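In Defense of the Cable Pile

Every household has a cable pile, and every household believes its own is temporary. Ours has been temporary for eleven years. It has moved apartments twice, each time in its own box, and each time the box was labeled SORT with more confidence than the last.

I bring this up because sorting wires has become a moral matter. Sometime in June I read a column by Sepehr Jafarzadeh, who holds that a person should own no cord whose purpose he can't name in five seconds. I tried it. I could name the toaster, which doesn't count, being attached to the toaster. Everything else was "black one," "other black one," and a flat gray thing I suspect of belonging to a scanner I gave away.

The standard advice is to start with bins. Buy them in colors, line them up at the back of the table, dump the whole mess out in front of them and begin. People love this stage. An empty bin is the most hopeful object in the house. Yellow, red and green, not a thing in them, and a heap of thin wire lying there in more colors than you have bins for.

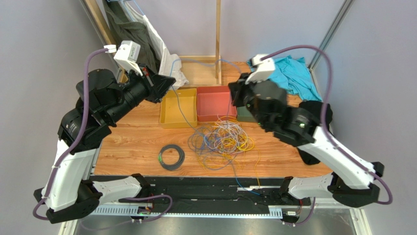
How many bins do you need for loose wire? Three: one for what you use, one for what you might use, and one for what you are going to throw out once you've felt bad about it for a while.

The trouble is that the second bin always wins. Mine is from Ronon and holds, according to its sticker, 200 cables "neatly arranged." I have never arranged anything neatly in it. I drop things in and close the lid fast. The first bin ends up with a phone charger, and the third stays clean enough to serve chips from.

Color is the other false comfort. You'd think thin yellow goes with thin yellow and blue with blue, and that would be that. But wire doesn't tangle by color. The blue has gone under the gray, through the white and back around itself, and pulling on it only tells you that everything is a friend of everything else. My neighbor Mojtaba Karimi says to never pull, only loosen from the outside. He once spent 43 minutes loosening from the outside and came away with a single piece of speaker wire - which he then wound up and put in a drawer, where it remains, a credit to him.
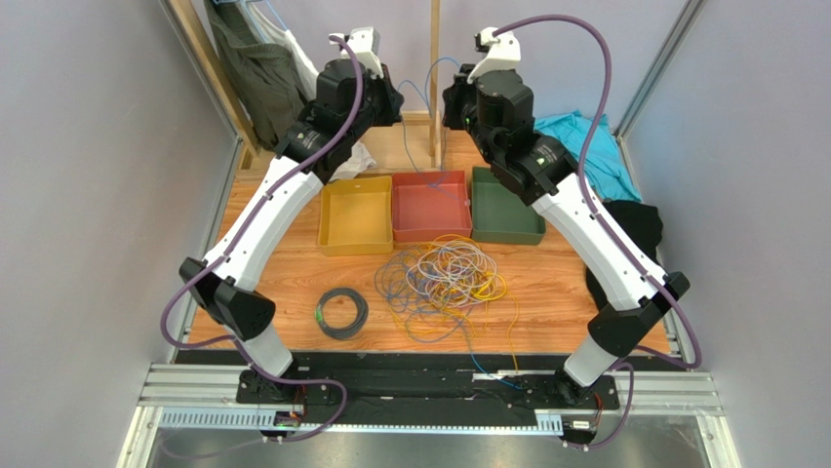
I don't say all this to excuse laziness, though I'd accept the excuse if you're offering. What I object to is the idea that a heap of wire is a flaw in your character. It's a heap of wire. It eats nothing. It sits there until the evening you need a four-foot length of something thin, and then you're very glad you ignored the column.

So keep the bins, fill them if it makes you happy, and coil whatever comes loose without a fight. Leave the middle of the pile alone. Mine goes back in the SORT box tonight, and the box needs new tape.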